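Speaker notes - student project evening, Friday

Good evening, and thank you for coming. My name is Dilek Ateş. I speak for the Firkero team, we are six students from the Ultville technical college. (Wait for people to sit.)

Our project is to open old desktop computers and take out the parts with robot arms. Tonight I talk mostly about the cables, because they gave us the most work. 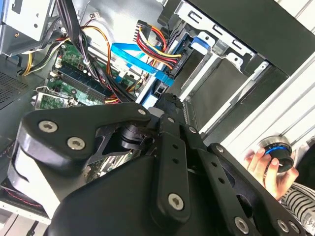 Slide 2. Gripper fingers close to the drive cage.

A cable has no fixed shape. A memory module is always in the same place, but a wire moves a little each time you touch the case. Say this slowly, it is the main point of the talk. 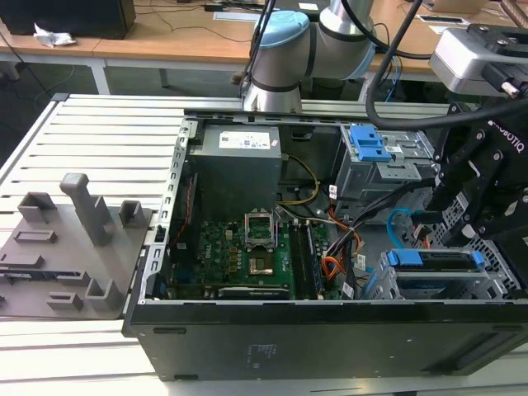 We began in August with short practice runs, always on the same type of computer. Until now we have 237 recorded runs, and roughly 200 of them are good enough to use. Sveva Bellini checks each one and writes a note about it. (Point to Sveva, she will take the questions on data.)

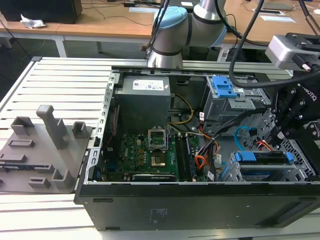
Next, the order of work. We tried to start from the drives, then from the board. The team did not agree for a long time - I can tell this story if there are 5 minutes left. 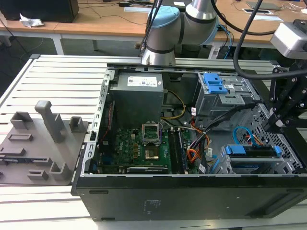 The processor is the part I am asked about most. It is small and it must be lifted straight up. First the metal bracket has to be open, as it is on this slide, where the socket is empty and you see the gold contacts. Then thank Belhaj for the lab space, and go to questions.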